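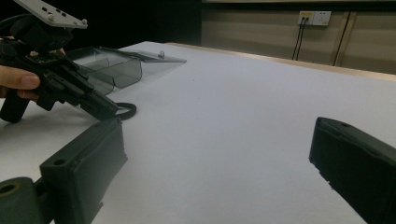
Bench Methods, Unit 11: Small Clear Boxes and Loop-Shaped Parts
Handout for Tuesday section. Instructor: Maribel Ccori. Revised 5 November 2024.

1. Scope

The unit covers the storage of small parts in shallow transparent boxes with attached or separate lids, and the handling of ring-shaped items (seals, belts, bands, short coiled leads) before they go into such boxes. Cabinet drawers and open trays were treated in October and are not repeated.

2. Terms

Body: the lower part of the box, holding the contents.
Lid: the upper part, hinged or lift-off.
Knob: any raised point on the lid used to open it.
Rest angle: the angle at which an opened lid stays without being held.
Loop: any closed or nearly closed ring of flexible material. A coiled lead is counted as a loop for storage, even though its ends are free.

3. Clear and tinted walls

A clear wall lets the contents be identified with the lid shut. A smoked or tinted wall cuts the contrast between the contents and the inside of the box. The loss is small for bright metal parts and large for black rubber. A black loop in a tinted box is often read as a shadow, particularly under a single overhead lamp.

Two corrections are in use. The first is a white paper liner cut 3 mm short on each side so that it lifts out. The second is a label on the front wall. Labels on the lid are not accepted in this course. Lids get swapped between boxes of the same size, and in the Rengifo store audit this was the most common cause of wrong contents.

4. Reflections from a raised lid

With the lid up, a transparent box presents several surfaces to the eye at once: the lid, the far wall, the near wall and the floor. Each returns part of the light. From a seated position the edge of the lid can be mistaken for the rim of the body, and parts are then dropped behind the box.

Procedure:
Set the box square to the front edge of the table.
Open the lid to its full rest angle. Do not work with the lid half up.
Move the lamp to the side until the rim of the body shows as one line.
Touch the rim once before placing the first part.

If the lid has a knob near one corner, lift there and steady the opposite side. Lifting from a corner twists a thin lid, and the hinge on the far side takes the load. Cracks start at the hinge pin – check there first.

5. Loops

5.1 Laying out. Place the loop flat on the table, in front of the box, before storage. A loop that will not lie flat has a set (permanent twist) or is dirty on one side. Record which.

5.2 Gripping. Take the loop from above with narrow jaws or two fingers, at one point, and lift straight up. Do not drag it to the table edge. Dragging picks up grit, and a seal with grit on it is scrapped. Jaw tips must be smooth. Serrated tips mark soft rubber and are kept for leads only.

5.3 Size. Measure the inside diameter in two directions at right angles. If the readings differ by more than 3 percent, enter both. Do not stretch the loop over the caliper to get agreement.

5.4 Placing. The loop goes in flat, without folding. If it does not fit flat the box is too small. Efraín Henao's notes from last year allow a figure-eight fold for thin belts. This is withdrawn.

6. Worked case

The Zirnau store holds 3,563 loose seals in 161 boxes, one size to a box. Mean load is 3,563 / 161 = 22.1 per box. The mean is of little use for choosing a box, as the large sizes run to a handful per box and the small ones to several dozen. Work from the outside diameter of the largest item in each group, add clearance for the fingers, and take the next stock size up. Depth is set last. For flat loops, depth beyond two layers slows retrieval, and the bottom layer is rarely inspected.

Students who used the Ramard sizing table got boxes one step too large in most groups. The table assumes rigid parts. Jhosep Cuadros has a corrected version – ask him for the sheet with the gray header.

7. Table discipline

One box open at a time.
Only the loop being handled lies outside the box.
Tools not in the hand are put down to the side, jaws closed, pointing away from the box.
Close the lid before reaching across it.
Time for a clean open, place and close cycle is about 11 seconds once practiced. Speed is not graded.

8. Exercise for next section

Work in pairs. One places, one records. Sort the mixed lot issued at the counter, measure as in 5.3, and assign box sizes as in section 6. Hand in the record sheet with both names. Sheets go to Alcides Marulanda, not to the office.

Reading: Tarklow bench manual, chapter on flexible parts, omitting the pages on adhesive.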